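Girketside sorting service promises tidier donations, but the details are thin

A storage and resale firm called Warraich has begun offering what it calls "one bin" clear-outs to households in Girketside. The pitch is simple enough: put everything you don't want into one open bin, don't sort it, don't wrap it, and let someone else decide what is worth keeping.

The service is named Planum, and it launched in December with a leaflet that went to 1000 homes on the east side of town. Each bin costs $22, pickup included. Warraich says the usual reason people leave closets and garages alone is that they dread making piles. Take away the piles, the leaflet says, and the job gets done in an afternoon.

Maybe so. Anyone who has helped clear a parent's house will know that the piles are where the thinking happens. A mixed bin is quick to fill and slow to empty, and the $22 has to pay for somebody's time at the other end.

Maricel Cabrera, who runs the Plorach thrift shop on the corner of Mill Street, has been offered first pick of the sorted goods and has not yet agreed to take them. She has seen mixed donations before.

"You get a good saucepan and it's got a leaking shampoo bottle in it," she said. "Then you have two things for the trash. I'd like to see what their bins look like after a week, with regular people filling them."

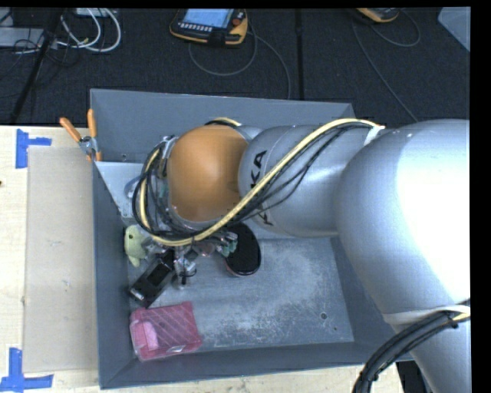 Warraich puts the share of items it expects to pass on for reuse at "most," and would not give a number when asked. A spokesman said the company was still collecting results and would publish them in the spring. The leaflet is less careful. It says customers can "rest easy knowing nothing is wasted," a line that would be hard to stand behind for any service that accepts old toothbrushes and single shoes.

The rules on what can go in are short. Paint, batteries, medicine and food are out. Clothing is in, as are kitchen goods, toys, tools without motors and small household items. Glass is allowed "if sensible" – the leaflet doesn't say what sensible glass is. Cabrera said her shop turns away loose glass altogether after a cut hand last year.

There is also the matter of things people didn't mean to give away. With a sorted donation, the owner has handled every item at least once. With a bin filled in a hurry, a ring or a set of keys can easily go in with the rest. Planum's terms give customers 3 days to ask for something back, and the clock starts at pickup. After that, the contents belong to the company. The terms are printed on the back of the leaflet in small gray type, below the discount code.

So far 200 households have signed up, according to Warraich. The firm did not say how many have had a bin collected, or how many have ordered a second one. Two customers we reached by phone were happy with the pickup, which came on time in both cases. Neither knew where their things had ended up. One had assumed they went to Plorach, which has taken nothing from the program.

The town already has a free drop-off day every other month, where residents sort their own goods onto marked tables. It is slow, the line gets long before 9 a.m., and people grumble about the parking. It also shows you which table your old toaster went to.

Warraich plans to extend Planum to the west side once the spring results are out. Cabrera said she would decide about first pick after she has gone through one full bin herself, with gloves on, and she has asked for one that the company hasn't chosen for her. At the time of writing she was waiting for a reply.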